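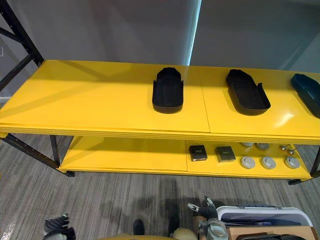
The job got easier on the back and harder on the head, one packer at Padcombe remarked in a staff survey after the first months of robot work on the kitting floor. The comment has been repeated in most later accounts of the site, including the company's own.

Padcombe kitting floor

The Padcombe kitting floor is a parts-handling workplace run by Steltero. Workers there gather small parts and trays from shelves and put them together into sets for customers. The site employs 73 people on the floor, and since its conversion it has used humanoid robots for part of the shelf work. The software that hands out tasks is called Platia.

Work at the site

Before the change, each worker walked a fixed route, picked items by hand and carried them to a packing table. Low shelves were the main source of complaints. Under the present system the robots are given repeated moves between shelves and containers, while people handle mixed orders, damaged stock and anything that has no entry in Platia. A worker can stop a robot at any time and is not required to give a reason until the end of the shift.

Containers are reused many times. Clear plastic is a known source of trouble for robot cameras, as glare and scratches can hide the edge to be gripped. Steltero's handling guide tells staff to turn such a container or move it out of direct light before a second attempt.
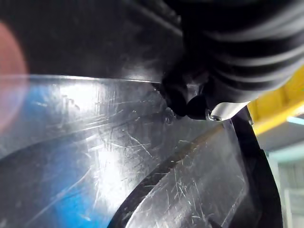
Gripper finger at the rim of a scratched, clear plastic container.

Effects on staff

No jobs were cut in the first year, but the mix of jobs changed. Seven workers moved from picking to a new post called floor lead, which covers setting out stock, watching runs and writing up failed grasps. The post pays more than picking and requires three weeks of training. The picking grade was closed to new hires, a decision the staff group opposed.

Walking distance per shift fell for most people. Standing time did not, and floor leads reported tired eyes and long stretches of waiting.

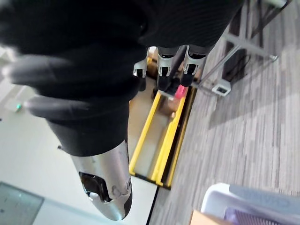
Waiting also became a pay question, as the old bonus had been tied to the number of sets finished by hand. A new agreement, signed on October 29, 2024, replaced it with a flat shift payment and took effect in November. It also bars the use of robot camera footage in reviews of individual workers - a point the staff group had asked for from the start.

Stock records

The Platia catalog for the site lists 713 items. New items are entered by floor leads, with a short note on how each should be held. Gökçe, a smaller Steltero site, uses the same catalog but has kept picking by hand.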